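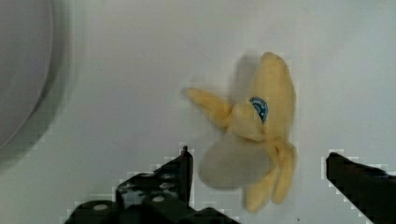
Fruit is still the part of the Brinurness snack program that takes the most work, and it was the part most changed in the period covered by this report. Children in the two youngest groups now get whole fruit at the morning table and open it themselves, where before it came out of the kitchen already cut. A banana is where most of them start, with the peel pulled open into flaps and the produce sticker still on it. We had been asking kitchen staff to take the stickers off first. We have dropped that step and the children are now shown how to find the sticker and put it in the trash before they eat.

Print this page
E-mail this page

Summary of the period

The grant from the Dewan fund covers fruit, small equipment and the hours of one part-time coordinator, Idun Myklebust, at three sites: Brinurness, Kovier and the Bekier annex. All three were open for the whole period. Kovier started late because the sink in the snack room had to be replaced, but it has served fruit every morning since March.

We served 3,694 pieces of whole fruit. The plan was for 3,969. Most of the shortfall is from the late start at Kovier, and the rest is from two deliveries at Bekier that arrived too green to use that week. We held that fruit over and served what we could.

Bananas made up more than half of what was served. Clementines were second, then pears. We tried kiwis at Brinurness and stopped, as the younger children could not manage them without a knife and an adult for each table. They may work better with the older group in the afternoon.

What we have learned about the work itself

Peeling takes longer than we planned. We had allowed ten minutes for the snack and it now runs closer to twenty. The staff have moved the start to 9:40 so that it does not run into outdoor time. This works at Brinurness and Kovier. At Bekier the room is shared with another group from 10:00, and snack there still feels hurried.

Children who could not start a banana from the stem were shown how to pinch the other end. Some do it one way and some the other – we have not tried to make it uniform. Adults are asked to start the peel only when a child asks, and to stop after the first strip. The clementines are harder. Staff at Kovier score the skin lightly in the kitchen beforehand and the other two sites will try the same.

Waste went up in the first weeks. Much of it was fruit that had been opened and then left after a bite or two, mostly by children who wanted to peel a second one. Each child now finishes or hands back the first piece before taking another. We also order smaller bananas where the supplier has them. Peels are collected in a separate bucket at each site and go to the garden bed at Brinurness, except those from Bekier, where there is no one to drive them over.

Tables are wiped before and after. The white tabletops at Brinurness show every mark, which the staff there say they like.

Spending

Fruit is under budget for the reasons given above. Equipment is over by $377, nearly all of it for the buckets with lids and a second set of washable table covers for Bekier. We ask that this be met from the unspent fruit money and have written to the fund separately about it. Coordinator hours are as planned.

Staff time in the kitchen has dropped a little with the cutting gone, but we do not want to claim a saving yet. Some of that time has moved to the tables.

Families

We sent home a one-page note with almost 40 families at Kovier, where parents had asked what was being served and whether children could bring their own. The answer was that they can, if it is fruit and it is whole. Two families raised allergies that we did not have on file, and both are now listed in the kitchen.

Next period

Idun will spend one morning a week at Bekier until the timing there is settled. We will add apples for the older group, with hand-crank peelers at one table to begin with. The supplier has agreed to bring bananas twice a week in smaller boxes – this should take care of the ripeness problem, and we will report on it next time. We have not yet found a way to run the snack at Bekier when the coordinator is out sick, and would welcome a call with the fund about cover hours.

Print this page
E-mail this page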